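Is a refurbished PC worth the money?

The buyer for Witent, which sells second-hand office computers, wants me to believe they are as good as new. I asked how he knows.

"We test every one," he said. For how long? "Nine minutes." He seemed to think that was plenty.

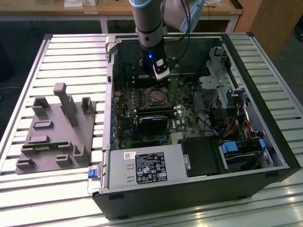
The price

A tower costs 400 pounds with a year's cover. I pointed out that the cover leaves out the power supply and the drive. "Those are wear parts," he said. So what is left to go wrong? "Well, the board." He could not give me a figure for returns.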